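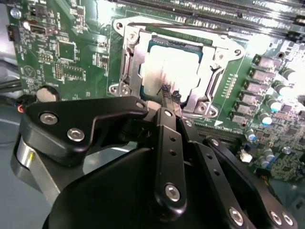 # Under the lid: the Hevutby bench gallery

I do love an open computer. There's something about getting the side panel off, putting the screws in a saucer and having a proper look at what's been humming away in there for years. Most people never see it, and I think that's a shame.

The bench is at Hevutby, in the long back room of the old seed merchant's (the drawers still have the names of vegetables on them, and yes, the thermal paste lives in Parsnip). We take in desktop PCs that people have finished with, check them over, clean them, and pass them on through Protidport, which is our name for the whole giving-away side of things. It started with me and Vangelis and a kettle. In the first full year we sent out 233 machines, and I still can't quite picture that many in one place, thank goodness, as they'd never have fitted through the door.

Click through, take your time, and write to me if there's something you'd like to know the name of.

## The processor and its metal frame

The picture at the top of the page is the one I'd hang on my wall if I were allowed. A processor in its socket, with the green board all round it and the light bouncing off the metal plate so hard that the top and right of it have gone bright white. I like the little pointed corners on the upper part of the frame as well.

The square metal plate you see is called the heat spreader, and the chip itself is hidden away underneath it. Normally there's a great lump of a cooler sitting on top, so you can own a computer for ten years and never lay eyes on that plate. When the cooler comes off you find out all sorts about a machine's past. Some plates are as shiny as a new spoon. Others have old paste baked on like gravy on a roasting tin, and those get a dab of isopropyl alcohol and a lint-free cloth, and a second dab, and sometimes a cup of tea while the second dab thinks about it.

If you ever try this at home, please go gently with the wire levers on the frame. They're springy! On sockets of this sort you press the lever down and slightly outwards to get it clear of its hook, then let it come up slowly with your thumb still on it. My first one got away from me and I said a word my mother wouldn't have liked. It does feel as if you're pressing too hard, and the creak when it goes back down is horrible, but a bit of creaking is normal. A lever that won't budge at all means the chip isn't sitting right, so stop and look again.

Things I keep handy when a processor is coming out or going in:

- a good lamp on a bendy arm
- the lint-free cloths, which come from Flastora in a big floppy bag
- a wrist strap, clipped to bare metal on the case
- an egg box, for chips waiting their turn (the cardboard sort, never polystyrene)

That egg box gets laughed at a lot. I've tried posh trays and I keep going back to it.

## Looking into the case 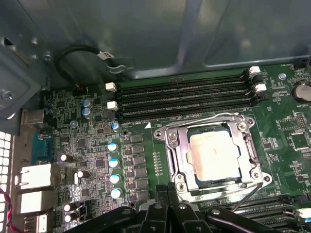

**Shivam Pandey**
*Bench lead and picture-taker, Protidport*

One for the people who like a bit of everything. The processor is sitting in its silver frame in the middle, the bare metal of the case is behind, and running across the board above the socket are the memory slots, with nothing in them. I'm fond of empty memory slots. You get to see the fine gold-coloured contacts down in the dark channels, and once the memory is fitted that's all covered up.

The white bits at the ends of the slots are the latches. They hold the memory sticks in, and they're the part that beginners worry about most. You open the latches out, line the notch in the stick up with the bump in the slot, and push down firmly on both ends until the latches swing in and click. It's a lovely click. If you only hear one side of it, the other end isn't home yet, and that half-seated stick is the cause of a good share of the "dead" computers we're handed. I've had people drive over from the far side of the valley with a PC that needed one thumb.

Top right you'll spot a round silver battery, the same sort of thing you'd find in a set of bathroom scales, with the word BATTERY printed helpfully beneath it. It keeps the clock going and remembers the settings when the plug's out. If an old computer wakes up every morning convinced it's New Year's Day a long time ago, that's the first thing to change, and it'll cost you less than a sandwich. We swap them as a matter of course now. Vangelis has a jam jar for the old ones and takes them to the recycling point when it's full, with the flat sides taped over.

Down the left there are some blue-and-silver capacitors standing up like tiny tins of paint. They help smooth out the power for the processor. I always look at the tops of them before I do anything else, and what I want to see is a flat lid. A domed one, or any crusty brown stuff round the bottom, and the board goes in the spares pile. Some people will happily solder new ones in, and I admire them, but I'm not quick enough at it to keep up with the queue.

And there's my favourite small thing on the whole page, which is the printing. Just by the memory slots somebody has put DIMM_CPU with a little white triangle beside it. I've got a soft spot for these markings – they were written for someone at a bench, and years later someone else at a bench is still reading them. If you've lost the manual, get a torch and read the board itself first. You'd be amazed how much it tells you.

## How a machine goes through the room

I've been asked to put this on the page, so I'll keep it short. A computer comes in, gets a paper tag, and has its drive wiped before anybody does anything more interesting. Next comes dust. We do that outside the back door with a soft brush and a hand blower, with a finger on the fan blades so they don't spin. In November this is a miserable job and we take turns.

After that it's lid off, cooler off if it needs it, fresh paste, new battery, memory in, and then a test that runs for 7 hours. I picked seven because it's what fits between opening up and locking up, and I won't pretend there's any more science to it. A machine that gets to the end without sulking gets its panel back on, a wipe down, and a lead and a mouse in a bag.

The ones that fail get a second go with different memory. After two goes they're taken apart for bits, and the bits go in the drawers. Radish is all screws.

We have three benches now, one of them a proper one with a rubber mat, which came to us from Aebischer when they cleared out their workshop. It has a dip in one end where somebody must have leaned on the same spot for years. I lean on it too.

## If you'd like to send us something

Desktop PCs are what we're best at. Laptops we can sometimes take, but ask first. Please leave the memory in if you can, as it's always the thing we're short of, and please don't tape the screws to the inside of the case (they come off and go for a wander round the board, and then I have to shake the thing upside down until it stops rattling). An envelope is perfect.

Spare coolers are welcome too, with their clips and brackets. A cooler without its bracket is a doorstop, and we have two doors and they're both very well looked after.

Vangelis Lazaridis answers the messages in the mornings and I do the evenings. If you'd like one of the pictures at full size for a school display or a talk, say which one and we'll send it over – no charge, just put "Protidport, Hevutby" somewhere near it. I'm hoping to get some close-ups of power supplies up next, from the outside only, as those we leave shut.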